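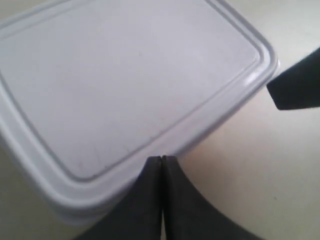

Figure 2. Food-storage container with flat lid, pale color.

Print this page | E-mail this article | 2 comments

4. Results of the survey of small firms

4.1. Participation and general profile

The questionnaire was sent in August to 895 small and medium firms registered in the three municipalities of the study: Kimbridge, Montoya and Mandow. After removal of the incomplete forms, 200 answers remained for the analysis. The share of usable answers is modest, but it is comparable with what we expected from the pilot stage, in which the owners often told us that they receive too many forms from the public offices and the banks.

The largest group of answers came from retail trade and household goods, followed by food production and repair services. Firms of the information sector are less present than in the register, and we must therefore be careful with conclusions on them. In Mandow the answers from family firms clearly prevail. In Kimbridge the firms are younger, and many of them rent their premises from the municipality under a contract of short duration.

4.2. Sources of information used by the owners

The first block of questions concerned where the owner looks for information before a decision on investment or on hiring. The accountant was named most often, in all three municipalities. Business newspapers and the regional supplements came after this, and then the meetings organized by local chambers. Public portals were known to most of the respondents but used by few. In the interviews the same reason was repeated many times: the portal explains the rule, but it does not explain what the rule means for a firm of four people.

Garcia (in the interviews of Montoya) noted that the owners speak of regional events mainly as a place to meet suppliers. The program of lectures has for them a secondary value. One owner of a wholesale firm for kitchen and storage articles said that in one afternoon in Montoya he found a carrier with whom he still works, and that he does not remember any of the speakers. Similar statements were collected by Walczak in Mandow, although there the events are held less often and the owners must travel for them.

We did not find a difference between men and women owners in the use of newspapers. A difference exists in the use of informal advice. Women owners in our group named colleagues from the same branch more frequently, and men named a bank adviser. The number of cases in some cells is small and we do not offer an explanation.

4.3. Access to credit

The second block concerned credit. A majority of the firms which asked for a loan received it, but often in a smaller amount than the one requested. The owners reacted to this in different ways. Some delayed the purchase of equipment, others bought it used, and a smaller group turned to the supplier for payment in parts. The last solution was typical for retail firms, which can return the unsold goods and so carry a smaller risk.

For the firms in household goods the problem has a seasonal form. The goods must be ordered and paid before the season, while the income comes after it. Onsri proposed to treat this as a separate category, "stock credit", and we follow her proposal in Table 3. The banks in the region do not have a product under this name, and the owners usually cover the need with an overdraft, for which the cost is higher.

It should be mentioned that the guarantee fund Prendside, which operates in Kimbridge and Montoya, was known to fewer owners than we assumed when preparing the questionnaire. Those who had used it judged the procedure as clear but slow. In Mandow the fund is not active, and the question was left out of the form there. For this reason the results in the last column of Table 3 relate to two municipalities only.

4.4. Conditions in the municipalities

The owners were asked to evaluate the conditions for business in their own municipality on a scale of five points. Kimbridge was evaluated best for roads and delivery, Montoya for the speed of permits. Mandow received low marks for both, but the highest mark for the relation with the local office, where the owners know the staff personally. Verbruggen suggests that this item measures mostly the size of the town. We agree in part. When the age of the firm is taken into account, the difference between Mandow and Montoya becomes smaller but it does not disappear.

The open question at the end of the form was answered by less than half of the respondents. The remarks most often concerned parking for customers, the late payment by larger buyers, and the cost of packaging. Alexiou coded these remarks independently from the first coder, and the cases of disagreement were discussed until a common code was accepted. The full list of codes is given in Appendix B.

Last updated: 15 October 2020

Share this page | Print | E-mail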